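特雷托莫（抓取规划软件）

特雷托莫（Tretomow）是一套用于机械臂桌面操作的抓取规划与执行控制软件，由贾德维尔（Judville）的一个开发小组维护，主要处理腕部相机视角下的近距离抓取问题。软件分为感知、规划、控制和工具链四个部分，各部分可以单独运行，也可以通过统一的消息接口组合使用。早期版本只支持平行双指夹爪，后来的版本增加了对真空吸盘的有限支持。

目录
1 名称
2 历史
3 系统结构
4 感知模块
5 规划模块
6 控制模块
7 工具链
8 腕部视角下的细长物体
9 已知限制
10 版本兼容
11 参见

名称

“特雷托莫”为音译，中文文档中也写作“特雷托摩”。代码仓库和命令行工具一律使用拉丁字母拼写Tretomow，命令前缀为tmw。名称与软件功能无关，最初是开发小组内部服务器的主机名，第一次打包时被用作包名，此后没有再改。

历史

该软件的前身是名为Doro的视觉伺服程序。Doro只有一个控制循环：从腕部相机取得图像，计算目标在图像中的偏差，再把偏差换算为末端速度。程序没有场景表示，也不做碰撞检查，适合目标单一、周围没有障碍的任务。桌面上物体增多以后，夹爪在接近目标时常常碰到相邻物体，Doro的结构难以处理这类情况。

郭素琴（Suqin Guo）在Doro的基础上加入了局部点云地图和候选抓取采样器，形成了特雷托莫的第一个可用版本。叶婉婷（Wanting Ye）随后重写了执行层，把原来的单循环拆成规划线程与伺服线程，两者之间用带时间戳的环形缓冲区交换数据。这一拆分至今仍是软件的基本结构。

某年八月发布的第3版是变动最大的一版。配置文件格式由键值对改为分层结构，旧的抓取评分函数被移除，日志格式也同时更换。第2版的配置需要用转换脚本处理后才能载入，其中自定义评分函数的部分无法自动转换，须手工改写。

系统结构

软件运行时包含以下进程：

tmw-sense：读取相机与关节数据，完成时间对齐、去畸变和分割。
tmw-plan：维护局部地图，生成并筛选抓取候选，输出关节轨迹。
tmw-servo：执行轨迹，在接近阶段根据图像修正末端位姿。
tmw-log：记录消息，供回放和离线分析使用。

进程之间的消息采用固定长度的头部和可变长度的正文。头部包含序号、采集时间、发送时间和坐标系编号。坐标系编号在启动时由标定文件分配，运行中不可更改。如果某个进程收到未知坐标系编号的消息，会丢弃该消息并写入一条警告。

标定文件保存相机内参、手眼变换矩阵和夹爪几何模型。夹爪几何模型除用于碰撞检查外，也用于在图像中生成手指遮罩。腕部相机的画面下部通常被手指占据，如果不加遮罩，分割网络可能把手指识别为桌面物体，地图中会因此出现跟随夹爪移动的虚假障碍。

感知模块

感知模块的输入为彩色图像，深度图为可选输入。没有深度图时，模块利用机械臂运动过程中的多帧图像估计深度，精度随基线长度变化。接近阶段末端移动距离很短，基线不足，模块会停止更新远处物体的深度，只保留进入接近阶段之前的估计值。

分割结果以实例为单位保存。每个实例带有掩码、类别得分、深度均值和可见比例。可见比例指实例轮廓中未被手指、其他物体或图像边界遮挡的部分，由形状先验推算得出，只用于排序，不直接参与碰撞检查。

对表面印有图案的物体，分割网络有时会把图案当作独立实例。模块为此设有合并步骤：两个实例的掩码一方包含另一方，并且深度差低于阈值时，合并为一个实例。该步骤默认开启，处理叠放的薄片时建议关闭，否则上层薄片会被并入下层物体。

规划模块

规划模块首先在目标实例上采样抓取候选，默认每次采样1,000个，在计算资源较少的设备上可降为800个。每个候选包括夹爪位置、姿态和开口宽度。筛选分为几何检查、可达性检查和路径检查，依次进行，未通过前一项检查的候选不进入下一项。

几何检查把夹爪模型放到候选位姿上，判断手指是否与地图中的其他物体相交。两物体间隙小于手指厚度时，涉及该间隙的候选会被排除。可达性检查调用逆运动学求解器Liang，该求解器是一个独立的库，可以替换为其他实现，只需提供相同的函数接口。路径检查对预抓取点到抓取点之间的直线段进行插值，逐点检查碰撞和关节限位。

通过检查的候选按得分排序。得分由夹持面法线夹角、质心偏移、与相邻物体的最小距离以及腕关节余量加权得到。权重写在配置文件中，各项可设为零。如果没有候选通过检查，模块返回失败代码和被排除最多的检查项，由上层任务程序决定更换目标或者调整观察位置。

控制模块

控制模块把一次抓取划分为趋近、对准、闭合和撤离等阶段。趋近阶段完全按照规划轨迹运动。进入对准阶段后，伺服线程开始计算图像偏差，并以限幅后的速度修正末端位置。修正量累计超过上限时，动作中止并重新规划。

闭合阶段由夹爪驱动程序执行，控制模块只发送目标开口和力上限。驱动程序返回的开口读数用于判断手指之间是否夹有物体。读数接近完全闭合时，按空抓处理。对厚度很小的物体，这一判断并不可靠，软件允许为单个类别关闭空抓检测，改用撤离后的图像进行确认。

急停信号不经过上述任何进程，由机械臂控制器直接处理。急停解除后，tmw-servo不会自动恢复动作，必须重新发送任务。

工具链

软件附带回放、标注和回归测试工具。回放工具按采集时间重现日志中的消息，可以调整速度，也可以逐帧前进。回放时规划模块使用日志中保存的随机种子，在同一版本下应得到相同的候选序列。

标注工具用于修正分割掩码和标出抓取点。细长物体可以用折线标注，工具根据给定宽度生成掩码。标注结果与原日志分开存放，以序号关联。

回归测试集包含171段日志，覆盖单物体、密集摆放、遮挡和细长物体等类别。每次合并代码前需运行全部测试。测试比较的是规划结果和阶段切换时刻，不比较具体图像输出，更换分割网络时须另行评估。

腕部视角下的细长物体

杆、线、吸管一类的细长物体是腕部相机感知中较难处理的目标。物体在图像中的宽度可能只有几个像素，深度估计噪声大，并且常常与夹爪手指的运动方向重合，靠近指尖的一端被手指遮住。采样器如果只使用可见部分的掩码，得到的中心线会偏短，端点位置也会随夹爪移动而漂移。

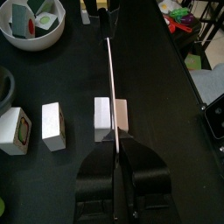 腕部相机视角。浅色细杆下端没入两指指尖之间，上端与黑色圆柱形物体相接，两侧各有一个小方块。

特雷托莫对此类目标使用中心线模型。模块从掩码中提取骨架，拟合为低阶曲线，再沿曲线向遮挡区域延伸，延伸长度由前序帧中的观测决定。曲线模型允许物体有轻微弯曲，因此比早期的直线模型更能适应柔性材料。延伸部分在地图中标记为推测，碰撞检查时按较大的半径处理。

黑色物体放在黑色桌面上时，轮廓对比度低，实例边界容易向阴影一侧扩张。配置项shadow_margin用于收缩这类边界。数值过大会使物体底部从地图中消失，手指在低位接近时有碰撞的可能，一般应先用回放工具检查再写入正式配置。

细杆紧邻方块时，手指的开口宽度受到两侧间隙限制。规划模块会优先选择沿杆方向偏移的抓取点，以避开相邻物体；如果任务指定了抓取点，则不做偏移，只报告最小间隙。

已知限制

透明物体和强反光物体的深度估计误差较大，官方文档不建议在没有深度相机的情况下抓取。
软件假定桌面为平面，桌面有台阶时需要手工添加障碍体。
局部地图只覆盖末端附近区域，桌外物体超出地图范围后会被删除，再次进入视野时作为新实例处理。
手指遮罩依据刚性模型生成，手指弯曲变形或者更换指尖后未更新模型，都会造成遮罩错位。
双臂系统可以各自运行一套进程，但两套进程之间没有共享地图，需要由上层程序安排工作区域。

版本兼容

第3版各次更新之间保持消息格式兼容，配置项可能增加，不会改名。用旧版本记录的日志可以在较新的版本中回放，规划结果不保证一致。Doro的日志没有坐标系编号，导入时须在命令行中指定，未指定时导入程序退出并返回错误代码。

参见

视觉伺服
手眼标定
抓取规划
逆运动学
实例分割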